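4.2 Dating the upper floor at Hetenness

The case for an early date rests almost wholly on the bedding layer. The first report placed the tessellated floor in the main hall before the collapse of the north wall, on the grounds that no roof tile was found beneath it. We are not convinced. The area opened under the floor was a single cut along the east side, 90 cm wide, and the absence of tile in a cut that narrow says little about the rest of the room. Tile was missing from much of the east side at higher levels too, where nobody doubts that the roof had already come down.

The mortar has been asked to carry more weight than it can bear. Crushed pottery in the upper bed was compared with the floor at Morsy and declared a match by eye. The Morsy floor is itself dated by two worn coins from a drain that may have stayed open for generations. A match between one loosely dated floor and another does not make either of them firm, and the report gives no grain counts that would let a reader test the claim.

Sherds from the bedding were washed and sorted again for this study in May. Of the 442 pieces kept by the excavators, 105 could be given a form. Most are plain cooking wares with a long life, and they would sit as well in a late house as in an early one. The three rim pieces singled out in the report as early are small and abraded. They could have come in with the fill from almost anywhere on the hill.
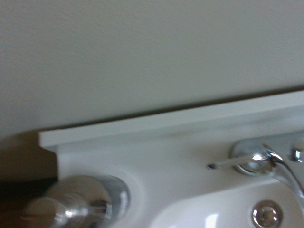
Figure 6.

Hanane Abou Zeid, commenting on a draft of this section, objected that the rims should not be set aside so quickly: all three came from the lowest spit, pressed into the mortar, and residual sherds would be expected to turn up at every level. Her point is a fair one, and it is the best argument the early date has. It still depends on the spits having been kept apart in the field. The site notebook records a change of level partway along the cut, with no new bag number, and two of the three rims carry the number used on both sides of that change.

The border pattern has also been brought into the argument. Ezzat and Saber (their Type 3) treat the double guilloche as early throughout the valley, and the report follows them without comment. Their list includes the floor at Grarnska, which was lifted and relaid at least once – the patching along its west edge is plain in the old drawings – and so cannot be used to date the pattern's first appearance. Take Grarnska out and the early group is reduced to floors dated by style alone.

None of this proves a late date. What can be said is that the floor was laid after the drain was cut and before the doorway was blocked, and that the gap between those two events is unknown. A late date would fit the worn threshold, which shows long use before the floor was raised to meet it. It would fit less well with the painted plaster, if the plaster runs behind the bedding as Hattori believes. We looked for that join in the southeast corner and could not find it – the wall face has decayed to a depth of several centimeters, and what remains was consolidated before it was drawn.

A second cut, placed well away from the first and dug through the full bedding, would be the obvious test. Until one is made, we list the floor as undated in Table 2 and leave it out of the valley sequence.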